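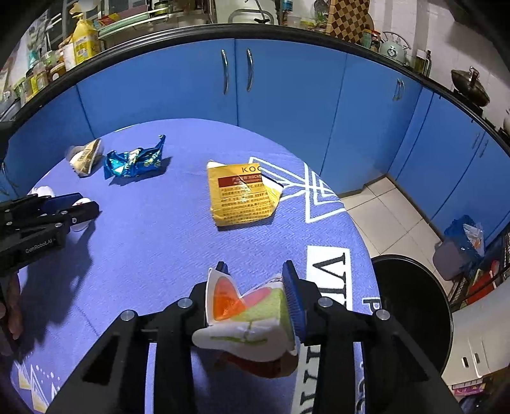
Okay, so my sleep tracker has decided I'm awake from 3 to 4 every single morning and I'd love some help, because I sleep through that hour like a log. I have the Enero wristband, the one with the fabric strap, synced to the Clilteck app on my phone. I'm typing this at the kitchen table, the round one with the periwinkle-blue tablecloth and the snack wrappers on it, and yes, I know late snacks are on your list of things that mess with sleep (I read the whole help page!). I cut them out after 8 p.m. for 12 nights and the awake block didn't budge by a minute.

What I've done so far:

Restarted the band. No change.

Took it off and wore it on the other wrist for 5 nights. The block moved to 3:10, then went right back.

Turned off the "sensitive movement" setting. My deep sleep number went up, which was nice, but the awake hour stayed put.

Phone is out of the bedroom now, charging in the hall. I sleep better for it, I think! The app doesn't agree.

Band firmware says it's up to date. App version ends in 29 if that helps.

Name on the account is Johanna Pfister.

Reply from Mathias Mayrhofer, Clilteck support

Hi Johanna, thanks for all the detail. Could you check two things for me? Under Profile, what does it say for time zone? And do you have any other device feeding sleep data into the same account?

Reply from Johanna

Time zone is right, I checked it twice. But other devices... hmm. My husband Damian set up a Widmer mattress pad last December and I completely forgot it had its own sensor. It's listed under Connected Sources with a little green dot. He gets up at 3 for the bakery shift, so now I'm wondering if I've been getting blamed for his mornings?

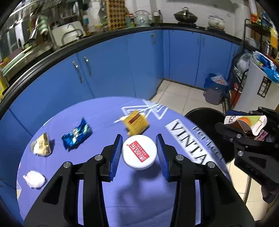 I switched the pad off in the list before bed last night and left everything else alone. This morning the chart showed one short wake-up at 5, and I do remember that one, the dog wanted out. No 3 o'clock block at all!

Two leftover questions. Can I get the old nights fixed, or are they stuck like that? My weekly score is still in the dumps and I'd like to show my doctor something closer to the truth. And can the pad be set to only count my side of the bed? Damian likes his chart too and I don't want to kill it for him.

Reply from Mathias

Glad last night looked better. Old nights can be redone: open the night, tap Edit Sources, untick the pad and save. You have to do it one night at a time, sorry. For the pad, he'll need his own profile, with his side picked under Bed Layout. Leave it unticked on yours for now.

Reply from Johanna

Did a week's worth over coffee and the score came up right away. Damian is making his profile tonight. Please keep the ticket open until I've had a few more nights with both of us on it, and I'll write back either way.

Status: waiting on customer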